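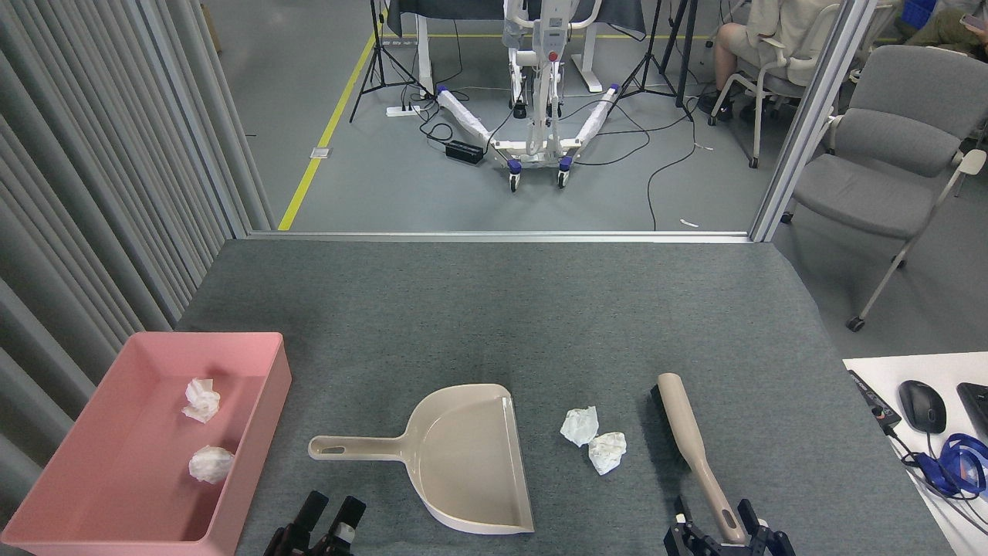
Domis Housing Association
Monday, January 3, 2022

Changes to the cleaning of shared areas start this month in all blocks managed by Domis. This thread sets out what is changing, what tenants and leaseholders will pay, and how to raise a concern. A printed copy is being posted to every household. 1/18

The present cleaning contract ended in December. Following a tender last summer, the new contract has been awarded to Dafis. Staff employed on the old contract were offered a transfer on their existing terms, and most have accepted. Many residents will therefore see the same cleaner as before. 2/18

The contract covers 134 blocks. It does not cover the bungalows at Mekis Close, where there are no indoor shared areas, or the sheltered scheme at Fukach House, which has its own domestic staff. 3/18

Stairs, landings and entrance halls will be swept and mopped weekly. Under the old contract, blocks without a lift were mopped only once a fortnight. Residents of those blocks asked for this change more often than any other in last year's survey. 4/18

Lift floors, door handles, handrails and entry panels will be wiped down at each visit. Inside windows on staircases will be washed every quarter. Outside windows remain under a separate contract and the dates for those are unchanged. 5/18

Bin stores will be swept weekly and washed down every two months. Cleaners will clear litter from the floor of the store. They are not able to remove furniture, mattresses or white goods, which should be reported to the estates desk. 6/18

A sign-off sheet will be fixed inside the main entrance of each block. The cleaner will write the date, the time of arrival and the work done. Please do not remove the sheet. Estates officers will collect the completed ones at the end of each month. 7/18

On charges. The cleaning part of the service charge will not rise before April. Estimates for the new financial year will be sent out with the annual rent letter, and each household will see the cleaning cost shown as a separate line. 8/18

Tenants who receive Housing Benefit, or the housing element of Universal Credit, should keep the rent letter when it arrives. Our income team can help with reporting the change. Please telephone, as the front desk is open by appointment only at present. 9/18

On inspections. Each block will be inspected by an estates officer every 6 weeks. The officer will score the stairs, floors, glass, lift and bin store separately. Any area marked as poor must be cleaned again by the contractor at no cost to residents. 10/18

Elvira Ospina, Head of Estates: "Residents told us that standards varied a great deal from one block to the next, and our own records bore that out. The new contract has a single specification. I would ask anyone who finds it is not being met to let us know promptly." 11/18

Residents are welcome to join an inspection. There is no need to commit to a full round, and a single visit to your own block is enough. Around 200 residents have already asked for details, so there may be a short wait before a date is offered. 12/18

Mabli Ifans, Resident Involvement Officer, is arranging the visits. She can be reached through the main switchboard or by using the form in the "Your Home" section of our website. Please give your block name and say whether you need step-free access. 13/18

Some smaller blocks have until now had a resident rota in place of a paid cleaner. Those rotas may continue where the households wish. A vote will be held in each such block before any change is made, and voting papers will go out with the spring newsletter. 14/18

Households which choose to keep a rota will pay no cleaning charge, apart from the bin store wash. Domis will go on supplying mops, buckets, brushes and cleaning fluid. Replacements can be ordered from the estates desk and are normally delivered within ten working days. 15/18

Landings and staircases must be kept clear at all times. Pushchairs, bicycles, shoe racks and plant pots will be tagged with a notice giving the owner 2 weeks to move them. This is an existing fire safety rule and forms part of every tenancy agreement and lease. 16/18

To report a missed visit, please contact the estates desk with the name of the block and the day on which the cleaner was expected. Spills, broken glass and bodily fluids should be reported by telephone at any hour. The out-of-hours number is on the back of your rent card. 17/18

The full specification, the list of blocks with cleaning days, and a large-print version of this notice are on our website under "Cleaning and grounds". Welsh and Spanish versions will be added by the end of next week. Replies to this thread are read during office hours only. 18/18

Correction to post 6: bin stores at Dock Street and Orchard Court will be washed down monthly, as at present. The website has the correct schedule for both.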